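# Pantry rack unloading – data card

Kept by Merle Rewi. Last real edit in September; small fixes since.

This card covers the recordings made for the dish handling trial at Trunden, where two tabletop arms on a shared rail are being taught to work with cups, mugs and a wire dish rack. The plan upstairs is that a pair like this will take over part of the pantry shift. I was asked to write the card because I worked that shift for a long time before I moved to records. I have opinions, and I've left some of them in. If you only want the numbers, skip to Contents.

## What was recorded

An operator moves the arms through a short job: pick up a cup, put it down somewhere sensible, let go. Each run is saved with video from a camera on the arm and a fixed camera looking over the table, plus joint positions. Items are moved by hand between runs, so don't expect the same layout twice. 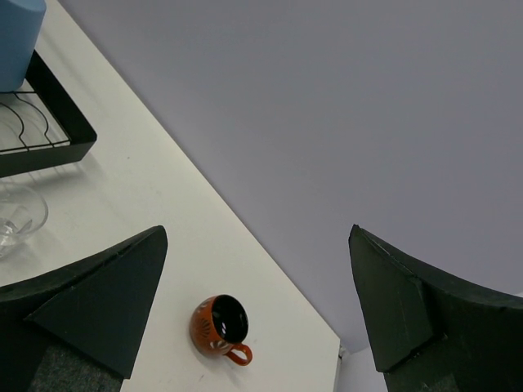 *Wrist view, decorated mug on the open table, rack at upper left.*

The wrist view is the one most people ask for. Please look at how much of it the fingers take up before you plan anything around it. Clear cups are hard to pick out, and shadows can read as edges. Cameron Kerslake thinks a better model will sort that out. Maybe. I would want to see it on a Sunday after a wedding party, with lipstick on the rims.

## Contents

| Item | Value |
|---|---|
| Runs kept | 3,256 |
| Runs dropped | 970 |
| Operators | 3 |
| Longest run | 80 seconds |

Dropped runs are stored in `rejected/` with a one-line reason. Read those before you read anything else. The first version of the Pornine slide deck left them out of its success rate, and that slide is still going around.

## Labels

- `placed` – item released and upright at the end of the run
- `tipped` – item released, not upright
- `held` – run ended with the item still gripped
- `human` – a person reached in and finished the job

`human` was my addition. Domingo Cisternas wanted those runs folded into `placed`, on the grounds that the cup got where it was going. It did, and a person on an hourly wage got it there. I'd like that to stay visible in the data.

## The job it is meant to replace

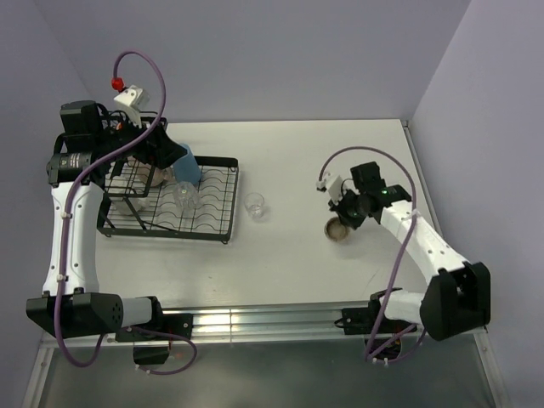

Pantry work at Trunden is three tasks that look like one. You unload, you check, and you set things out for whoever comes next. The arms are being trained on the first and a bit of the third. Checking means a chipped lip, a film of soap, a handle that has started to give, and most of it is done by feel while your hands are busy with the unloading. None of our labels cover it. Take away the unloading and the checking has to become its own job, with its own minutes, and I can't find those minutes in the Hennessy staffing plan.

Zodwa Van Wyk was one of the operators and also works the shift. Her notes are in `notes/operators.txt`, unedited. She found the steering tiring in a different way from the pantry: less in the back, more in the eyes. She also asked what her title would be if the trial goes ahead. As of this version she has not had an answer, and I've asked twice.

I'm not against the arms. Wrists wear out in that room, mine included, and if a machine can take the dull half I'll be glad of it. What I don't accept yet is "frees staff for higher-value work" – the phrase is in the proposal four times, and the work isn't described once.

## Please don't

- quote `placed` alone as a success rate
- use run length to set targets for people; the tasks don't match
- mix these files with the Usard recordings without checking the joint order, which is different

## Known problems

Clock drift between the two cameras in the early folders. Corey Whitelaw has a script that fixes most of it, `tools/resync.py`, and it prints a warning for the folders it can't fix. Some operator notes refer to run numbers from before the renaming; the old numbers are in `old_ids.csv`.

Corrections to me or Corey. Questions about staffing should go to Domingo, with a copy to Zodwa.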